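Flustance dual-arm cell: maintenance and set-up report to Kollár
Period ending May 14, 2024 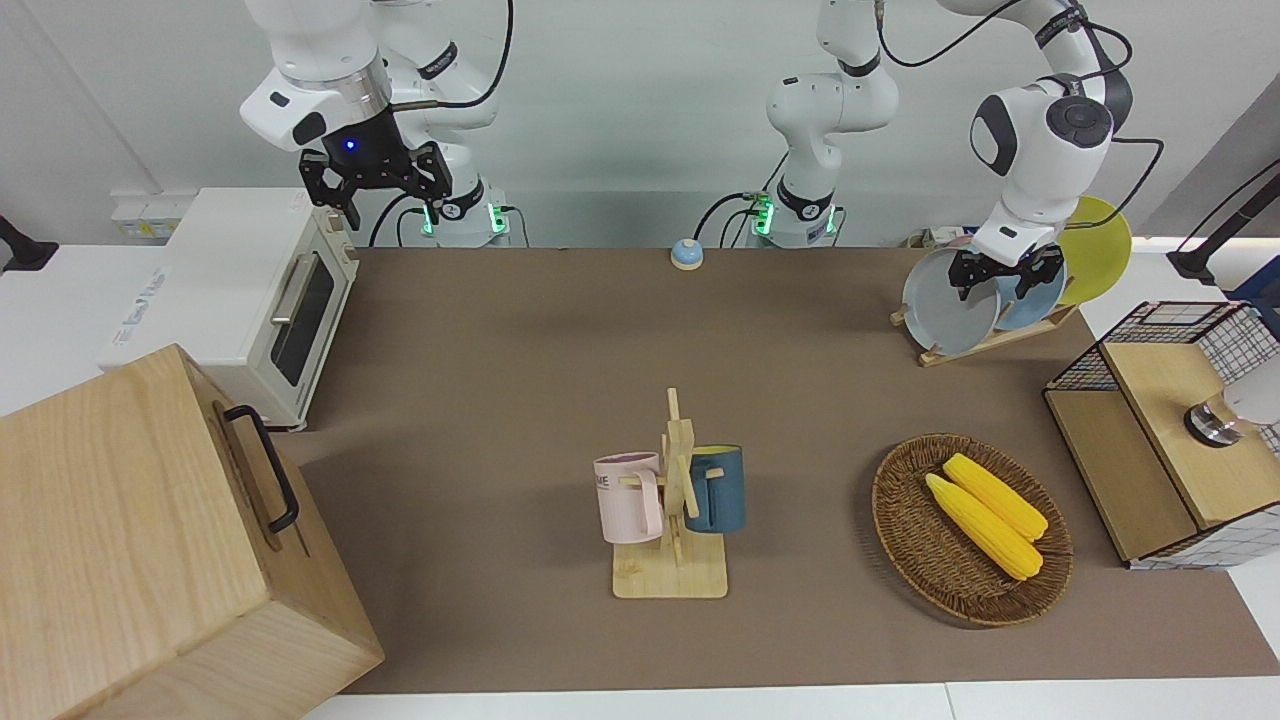 Pulley replied to the previous report that gripper wear should be reported per arm, as a combined figure hides which side is drifting. The request is adopted from this issue onwards.

Left arm. Finger pads replaced at 555 hours against a planned interval of 700. Wear was concentrated on the inner edge, consistent with repeated gripping of thin items such as the plates in the dish rack. Jaw zero was reset after fitting and checked over 50 open-close cycles – no offset recorded.

Right arm. Pads retained. Cable slack at the wrist was adjusted and the ties renewed. The joint limits were left as they were.

Work surface. The brown mat was lifted, cleaned and laid again, and the positions of the toaster oven, mug tree and rack were taught afresh. Of 54 stored poses, four required correction, all of them on the rack side. The corrected file is held by Cleto with the earlier version.

Outstanding. One spare set of pads remains in stock. A second set is on order and falls within the present budget line. The left base bolts are to be checked for torque in June, together with the right arm pads. Until then the plate task runs at reduced closing speed.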